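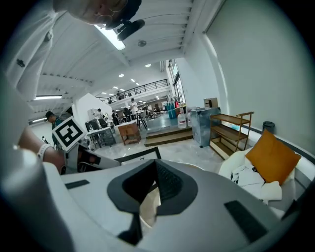

**Out and About / Commercial Property**

26 August 2023

# A morning poking around the Fandetti building

I've driven past the old Fandetti building more times than I could tell you (it's on my way to the tile place, and I seem to be always on my way to the tile place) and I've never once got past the roller door. So when the open day for prospective tenants came up I put my name down straight away, even though I'm only sort of a prospective tenant. My lease on Mulcahy Street runs out in May and I'd like to know what's out there before the landlord and I sit down for our little chat.

If you don't know Grisgate, it's the strip between the rail line and the creek that used to be all smash repairs and wholesale fruit. There's still a fair bit of that, and I hope it stays, but the corner blocks have been getting picked off and the Fandetti is the biggest of them. Two floors of brick, sawtooth roof, a loading dock down the side that a semi could nearly fit into if the driver was having a good day. The new owners have carved it up into 40 tenancies, from what they're calling studios (a generous cupboard with a sink) up to proper warehouse bays at the back.

Parking was a pain, so get that out of the way first. The car park out the back was still half fenced off and everyone ended up along the creek side, and I had to do the block twice before I squeezed in behind a ute. I asked about it on the way in and was told the tenants' spaces are leased separately, per bay, on top of your rent. Worth writing down if you've got staff who drive! Mine all do.

Kathleen Carroll took our group round. She's with Fletutau, the agents, and she was terrific - walked fast, talked fast, and didn't fob anybody off. A bloke up the front wanted to know straight off the bat what the outgoings were and she had the sheet in her folder and passed it back down the line. I've been on inspections where you'd have more luck getting the agent's PIN number.

We started in the front section, where the showroom tenancies are. These are the pretty ones, the ones in all the ads, and fair enough, they're gorgeous. Great big steel windows onto the street, the old brick left bare, polished concrete underfoot. I paced one out while the others were looking at the ceiling and got it at 70 square metres, same as the plan, so good on them. Lovely for a furniture shop or a cafe. Hopeless for me, as I'd be paying street-front money to store cartons of lampshades, but I stood there for a good while rearranging it in my head anyway.

The thing I'd want to ask more about is the afternoon sun. The whole frontage faces west and there isn't an awning. Kathleen said an awning was "with council", and a woman next to me who has obviously had things with council before let out a very long breath. If you're selling chocolate, or candles, or anything upholstered in a dark colour, I'd be getting that in writing.

Upstairs is offices. I'll be quick about the offices because I was quick through them. Nice light from the sawtooth, carpet tiles in that grey that every office in the country has, shared kitchen on the landing. The lift wasn't going yet so we all went up the back stairs, which are steep and a bit mean, and one of the older gentlemen decided he'd wait for us at the bottom. Signed off within weeks, we were told. You hear that about lifts. The meeting rooms are bookable and you get a set number of hours included, then it's by the hour after that, and I've forgotten the rate, sorry. It's in the outgoings sheet.

Then the back half, which is what I'd really come for. The warehouse bays are plain as anything and I mean that as praise. High roller doors, three-phase power already run to each one, proper drainage in the floor, and a dividing wall that goes all the way up so you aren't listening to next door's radio. Minimum term on these is 4 years with an option, compared with 2 on the studios. I had a bit of a grumble about that and Kathleen said there's room to talk if you're taking a bay as is and doing your own fit-out. I'd be putting up racking and a bench and calling it done, so that suits me!

A few bits I scribbled on the back of the plan:

- The dock is shared and there's a booking system for it. Ask what happens when a truck turns up early, as they all do.
- Bins are included. Cardboard isn't, and I go through a mountain of cardboard.
- After-hours access is by fob, any time, but the roller doors are meant to stay shut at night because of the houses over the creek.
- Signage is at the owner's discretion. I don't love that. I'd want the size and spot agreed before signing.
- Bond is three months or a bank guarantee, your pick.

There was a sausage on at the end, in the dock, and that's where I got the most useful half hour of the lot. I got talking to a couple who make saddlery and who've already signed for one of the bays. They told me they'd come over from the other side of the rail line when their rent went up, and they reckon the Fandetti works out dearer per metre but cheaper once you take off what they were spending on a storage unit across town. I hadn't thought of doing the sum that way. I pay for a storage unit too, and I've been keeping it in a completely separate column in my head (and in the books, my accountant would like a word).

They also said to get somebody in to look at the roof before committing to anything at the northern end. The sawtooth has been re-sheeted but the box gutters are original, and they'd had that from the roofer himself. I had another squint at the corner bay after that and couldn't see anything wrong, though I wouldn't know a crook gutter if it fell on me.

So am I moving? Don't know yet. The rent on the bay I liked is more than I'm paying on Mulcahy Street, the parking would be extra again, and I've got customers who've been coming to the same door for years. On the other hand my current roller door needs two people and a swear word to open. I've asked Fletutau for a draft lease on one of the middle bays and Kathleen is going to send through the make-good clause separately, and I'm going to take the lot to my solicitor and let her cross things out.

They're doing another walk-through once the lift is running. Wear flat shoes, and park on the creek side to begin with.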